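Setting acceptance rules for hand-held gripper demos

Most "best practice" lists I've read are wishes. The Drarnlow checklist has 21 items, and I'd keep 4.

1. Fix the task wording before recording.
2. Check both finger markers are in view.
3. Log rejected takes too.
4. Have someone else review on Thursday. 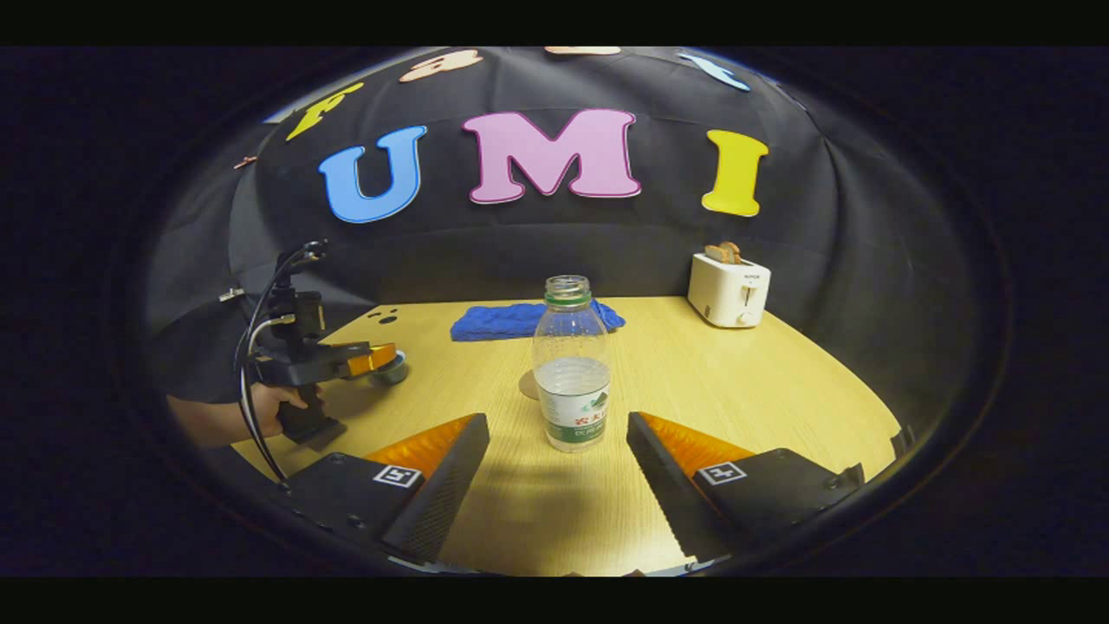 Rule 2 is the one people skip. Markers should sit clear of the pads, as they do on these two open fingers. Liquids need their own line: an uncapped bottle near a toaster fails my review, whatever Wernus says about realism.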